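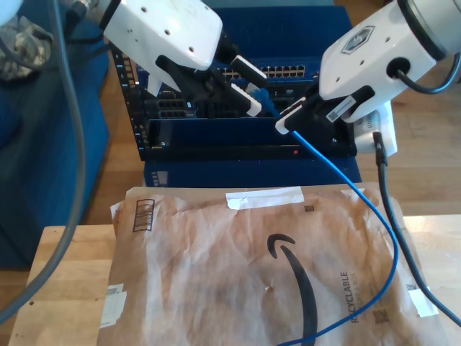
Groltau bench rack: patching notes and photo set

README

What's in here

Photos and notes from my practice network rack, the one that lives on the light wooden table and takes up more of my evenings than I'd like to admit. There are 114 photos in the set, plus a plain text file of notes and a spreadsheet that says what gets patched to what. I put it all together in March so I'd stop answering the same questions one at a time, and because I kept losing my own scribbles.

If you've never patched anything before, you're welcome here. That's who I wrote it for, really. If you do this for a living you'll probably find my labelling a bit fussy, and fair enough.

The rack

The switch sits up top, with its row of silver ports facing out. Under that there's the black patch panel, then the blue front panel lower down with the black shelf bar along it, and the whole lot stands on a blue base cabinet. I call it the Groltau because that was the name on the box of bits I bought it from, and it stuck.

The left rail has square mounting holes. If you're buying hardware for something similar, check that before you order anything! I got a bag of the wrong screws the first time and they're still in the drawer.

The cables

Mostly blue patch leads, with a grey one in the mix that I keep for things I don't want to unplug by mistake. Every lead I care about gets a white label strip wrapped near the plug, so I can read it without following the cable all the way back. The spreadsheet has 92 rows, one for each labelled lead. One of them is retired (row 6 – the clip snapped off), so 91 are still in use at one time or another. I never have them all out at once, it'd be spaghetti.

My labels go panel first, then port, then a letter for the job. You don't have to copy that. Pick something you'll still understand in winter when you haven't touched it for months.

How I patch a lead

Read the label at both ends before you plug in either one.

Line the plug up with the port and push it straight in until it clicks. If you have to force it, turn it over and look at the clip.

Leave a decent curve in the cable. I let mine hang down in a big lazy loop and tidy up at the end, once I know it's staying where it is.

Give it a very light tug. It shouldn't budge.

Write it in the spreadsheet straight away. I know, I know. Do it anyway.

For taking one out, press the clip all the way down first, and hold the plug itself. Pulling on the cable is how row 6 came to grief.

The table

The brown paper mailers are handy, by the way. I flatten one out and use it as a mat so small parts don't roll away, and when it gets too ratty it goes in the recycling.

Folders

cullau – close-ups of plugs and ports, good for checking which way up the clip goes
kalogeropoulos – wider shots with the rack and the table
gevholm – the odd ones, mostly cable runs and messes I meant to fix

The names come from old hostnames on my home network. They don't mean anything and I'm too attached to change them.

Known problems

Some of the close-ups are darker than they should be, especially down around the lower part of the rack. A few labels can't be read in the photos, so go by the spreadsheet. I've also got two different spellings of "grey" in the notes file from when I was pasting from an older version. I'll fix that one day.

Using it

Help yourself for learning, teaching or your own notes. A mention of where you got it would be nice. If you spot a row in the spreadsheet that doesn't match a photo, tell me the file name and the row number and I'll have a look next time I've got the kettle on.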